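Sock sorting returns to Driltport hall on Tuesday

The Driltport clothing bank will hold its next sock morning on Tuesday at the Gautier Street hall, with doors open from 9:30. The last session matched 738 pairs, and 65 bags of single socks are still waiting in the back room.

Socks are the item the bank runs out of first. Most donations come in loose after the July drive, and each one has to be laid flat, checked for holes and thin heels, and set beside its match before it can be folded. Small marks and light pilling are fine. Anything worn through goes to Workedbridge Textiles, which shreds it for padding.
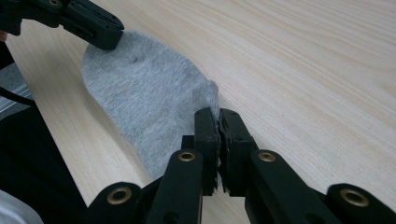

A gray knit sock laid out on a table, with one side pinched up into a fold.

Pairs are folded once and banded in sets of four, then packed by size. Gray and black go out fastest — the bank asks donors to keep those coming — while children's sizes are short again this year.

The hall has room for 33 people at the tables. Peketti Bakery on the corner is supplying rolls and coffee. Clean socks can be left in the blue bin by the side door during opening hours, preferably tied or pinned together.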